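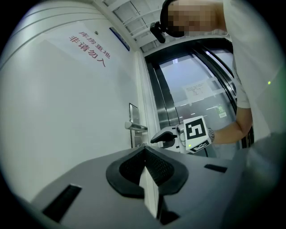
Por Thanasis Psarras | 24 de fevereiro | caderno da oficina, Bruvley

Almoxarifado, continuação. O aviso em vermelho na parede segue firme: 库房重地, 非请勿入. Área de depósito, proibida a entrada sem autorização. Perguntei quem autoriza e ouvi que era eu. Autorizei-me às 8 e entrei.

Arrumação da prateleira do fundo: as caixas da Zudwood passaram para baixo, as da Ververidis para cima, porque pesam menos e são pedidas o tempo todo. Etiquetas refeitas. Achei mais de 2.000 arruelas num saco marcado "diversos", categoria em que também caberia o resto do depósito.

A maçaneta de alavanca da porta branca fica como está. O pedido de mola nova foi para a Ilon, prazo até março, ou seja, abril.

O papel colado no vidro da porta ao lado tem várias linhas em letra miúda. Proposta: passar o texto para corpo maior e ver se muda o comportamento de alguém. Não aposto.

Pendências: sete chaves sem dono na gaveta. Testar uma por uma. Perguntar antes ao turno da manhã, que vai dizer que não sabe. Devolver a escada.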